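January 24, 2024

Two pages of Fauré and a very patient teacher

I've been singing in the Trenimham chorus for 9 years and had never once sung on my own in front of a proper teacher. Last week I did, and I haven't stopped talking about it since!

The open class was given by Chiharu Takagi, the mezzo, who spent the whole afternoon at Altness with eight singers and one very hard-working pianist. There were 178 seats in the recital room and I'd convinced myself they would all be empty. They weren't. My knees noticed straight away.

I'd picked a Fauré song because it's short (two pages in my edition) and I thought short meant safe. I got through four bars before she held up a hand. She asked me to speak the words, then whisper them, then speak them again while walking slowly towards the piano. I felt daft for the first minute and then — I can't explain it any better than this — the line joined up. I'd been taking a breath before the high note out of pure habit, and without it the phrase simply carried on to where it wanted to go.

The baritone after me had brought a song from the Kinoshita cycle, which I'd never heard before and have now played on repeat for days. She had him sing it at half the volume, facing the back wall, and the consonants came out so clearly that I could have taken dictation. Then we broke for lunch, all of us still humming.
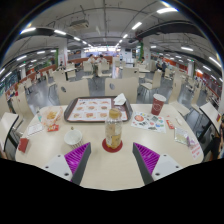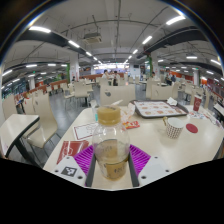
Breathing was what everyone wanted to talk about afterwards, and not everyone agreed with me. Flonine wrote to say that dropping the breath is fine if you have the lungs of a twenty-year-old, but that she would still mark a quick one in pencil after the comma, and take it on the nights when the hall is dry or the pianist is feeling leisurely. She also thinks I should try the song a tone lower before deciding anything.

I did try it lower this morning and she has a point, it sits beautifully. But I miss the slight danger of the higher key, so for now I'm practising both and annoying the neighbours twice over.

The next class is in March, and places for singers go quickly, though you can also just come and listen, and I learned every bit as much from my seat as I did standing up. I'm taking the Fauré again, and maybe a bit of Purcell if I can get the runs even by then. At the moment they sound like someone falling downstairs with a tray, but there's time!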